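4. Entretien du plan de travail

4.1 Avant la première utilisation

Les panneaux Oltov sont livrés poncés et bruts. Ils doivent être huilés avant tout contact avec de l'eau, de la peinture ou des aliments. Laissez le panneau déballé, à plat, pendant 2 jours dans la pièce où il sera utilisé. Ne le posez pas directement sur du carrelage froid ni contre un radiateur.

Matériel nécessaire :
Huile d'entretien Sernirik (réf. 213)
Deux chiffons en coton non pelucheux
Papier abrasif, grain 240
Gants

4.2 Application de l'huile

1. Dépoussiérez le panneau avec un chiffon sec.
2. Passez l'abrasif à la main, toujours dans le sens des fibres. N'utilisez pas de ponceuse vibrante sur les chants.
3. Essuyez de nouveau. Toute poussière restante sera prise dans l'huile.
4. Agitez le flacon et versez une petite quantité d'huile au centre du panneau.
5. Étalez en couche mince, d'abord sur la face inférieure, puis sur les chants, enfin sur le dessus.
6. Attendez une vingtaine de minutes et retirez l'excédent avec le second chiffon. La surface ne doit pas coller au doigt.
7. Laissez sécher toute une nuit, panneau posé sur des tasseaux.
8. Répétez les étapes 4 à 7. Le bois clair boit davantage — prévoyez une troisième couche sur les extrémités, où le fil est coupé.

ATTENTION : les chiffons imbibés d'huile peuvent s'enflammer spontanément. Étendez-les à plat à l'extérieur ou plongez-les dans un seau d'eau avant de les jeter. Ne les laissez jamais en boule.

Remarque : les deux faces doivent recevoir le même nombre de couches. Un panneau huilé d'un seul côté finit par se cintrer.

4.3 Utilisation courante

Le plan convient aux jeux, au bricolage léger et à la préparation de repas froids. Pour les plats chauds, utilisez un dessous-de-plat. Nettoyez avec une éponge à peine humide et séchez aussitôt. Le produit Flostgate, prévu pour les stratifiés, est à proscrire ici : il dissout l'huile et laisse des auréoles mates.
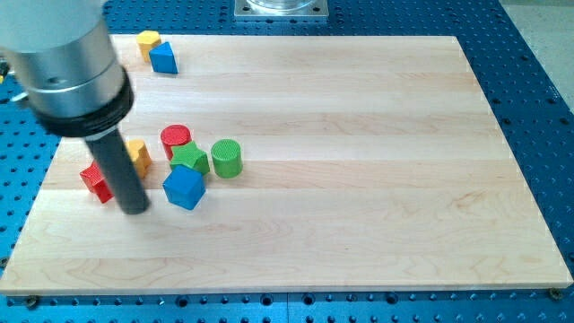 Les petites différences de teinte entre les lamelles sont normales et ne donnent pas lieu à un échange. Elles s'atténuent avec le temps si le plan reçoit la lumière de façon égale. Déplacez de temps en temps les objets qui restent posés au même endroit.

4.4 Taches et rayures

Feutre à l'eau : éponge humide, savon neutre.
Cire ou pâte à modeler : grattez avec une carte en plastique, puis passez un chiffon tiède.
Rayure légère : grain 240 dans le sens du fil, puis une couche d'huile locale.
Marque profonde : voir la section 6, Remise à neuf.

Renouvelez l'huile dès qu'une goutte d'eau ne perle plus en surface. Pour un usage quotidien, comptez environ 4 applications par an.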